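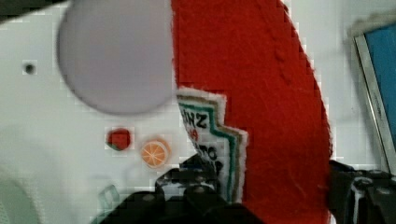

Must the felt pieces go back in the same bag as the plastic ones, a reader asked in February, given that the felt picks up every crumb in the house? They need not. The guidance on sorting and returning play food sets has been revised accordingly, and the steps set out here replace those printed on the old inventory card.

Sorting and cleaning a play food set

These instructions apply to all play food sets lent by the Esada Toy Library, including those held at the Paredes branch. They cover felt food and bottles, plastic plates and baskets, and small loose pieces such as berries and fruit stickers. Borrowers are asked to follow them before each return. Staff use the same procedure when a set is checked in.

You will need

A white or light-coloured table
A soft clothes brush
Two cloths, one damp and one dry
Mild washing-up liquid
The inventory card supplied with the set
Two drawstring bags, one marked F (felt) and one marked P (plastic)

Step 1. Lay out the set

Wipe the table and let it dry. Take everything out of the bags and spread the pieces so that none lies on top of another. Small red pieces are easily missed against red felt and should be put on the bare white surface. Check inside the baskets and under the plates.

Step 2. Brush the felt

Hold the piece flat with one hand and brush in one direction only, working from the top to the bottom. Bottles and other rounded shapes should be turned as you go. Take care at the seams and around any stitched label, where the brush may lift a loose thread. Do not pull or cut threads — note them on the card and the piece will be mended at the library.

Felt must not be soaked, machine washed or placed on a radiator. A sticky mark may be dabbed with the damp cloth and left to dry overnight.

Step 3. Wash the plastic

Plates and baskets may be washed by hand in warm water with a little washing-up liquid. Baskets with a perforated floor should be rinsed from both sides. Dry everything with a cloth. Translucent plastic shows water marks, and a second wipe is usually worthwhile. Paper stickers must be kept away from water altogether.

Step 4. Check against the card

Group the pieces on the table by type: basket to the left, plates and bottle to the right, small pieces where they can be seen. Tick each line of the card in pencil. Missing pieces should be reported by their catalogue number (for example, 388 for a replacement basket) and not by colour, as several sets share the same colours.

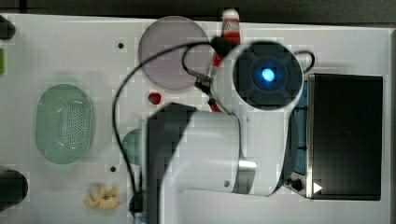

Step 5. Pack and return

Place the felt in bag F and the plastic in bag P. Small pieces go into bag P last, in the inner pocket. Put the card in the outer sleeve — never loose in the bag.

Sets may be returned to either branch during opening hours. Items bought separately from Lukberg should not be added to a library set.

Replacement bags and cards: ask at the desk and quote form 159.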